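**Play kitchen: cleaning, sorting and a few house rules**

The play kitchen in the Pondden room has had a lot of use since spring, and it needed a proper going-over before the August sessions start. Vivek Rajput and I took an afternoon to clean it, tighten it up and sort through the two crates of play food that had piled up next to it. Most of what follows is for parents on the room rota, though anyone with a similar kitchen at home may find some of it useful.

We started with the counter. The white surface marks easily, mostly from crayon and from the bottoms of shoes when somebody small decides to climb. A damp cloth with a drop of dish soap took off nearly everything. The crayon needed baking soda on the cloth and some patience. Please don't use the green scrub pads from the real kitchen. They dull the finish, and on the black cooktop they leave scratches that can't be polished out.

The backsplash took longer. Jam had got onto the tiles down near the counter, and it had been there long enough to go hard. Warm water on a folded cloth, held against the spot for a minute, softened it. Wipe from side to side and then dry it.

The wooden utensils hang from the shelf, and that is where they should go back at the end of a session. We have had spoons turn up in the book corner, the coat cubbies and once in the parking lot. Wipe them with a barely damp cloth and hang them up again. Don't leave them soaking in a bowl with the plastic dishes, as the wood swells and goes rough. If one does feel rough, leave it on the high windowsill and I will sand it.

The steel pan can be washed like any other pan. It is the most popular thing in the kitchen by a long way, usually with food in it, and it's the item the children are most likely to argue over. We have decided to keep it on the stove as its regular place.

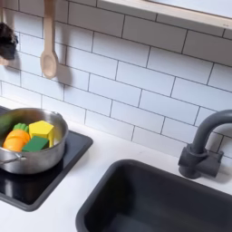
Mohit Goel wrote in after the last newsletter to say that one good pan is not enough, and that his two would play longer and fight less if there were a second one the same size. He also asked if we could stop buying play food until the pieces we have fit in their crates.

I agree with him on both points. We have 19 dollars left in the toy budget, and I would like it to go on a second metal pan with a lid if one can be found for that. Pacheco, the secondhand shop on the Fulgate road, often has small saucepans on the back shelf. A real one is fine if it is light and the handle is firmly fixed. No nonstick, please, as the coating chips when it gets banged around.

On the food, we went through every piece. Anything cracked, splintered or with paint coming off went in the trash. Anything small enough to worry about went home with Vivek, who is checking the pieces against the size gauge we use for the under-threes. Duplicates went into a box for the Pretenthorpe playgroup, and we have 11 pieces of bread to send them, if that gives an idea of how things had got out of hand.

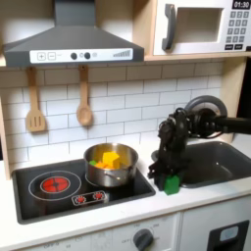
What is left fits in one crate with the lid closed. The second crate is now for dishes and cups only. Both have new labels with a drawing as well as the word, so the children can help put things away before story time. Last week they managed it with very little prompting once the first few pieces had gone in.

The screws needed attention too. Two of the ones holding the shelf had worked loose. They are tight now, but whoever opens the room should give the shelf a gentle push each time. If it moves, take the things off it and leave a note in the red folder. The screwdriver is in the drawer under the sign-in sheet. Hand-tighten only, and stop when you feel resistance.

For daily cleaning, the spray bottle under the adult sink is soap and water, mixed fresh each week. Spray the cloth and keep it off the printed buttons and dials, where too much rubbing will take the markings away. Dry the sink basin last.

We could still use some cloth napkins and a small dish towel or two. Plain is fine. Leave them in the basket by the door with your name on a slip of paper if you want them back.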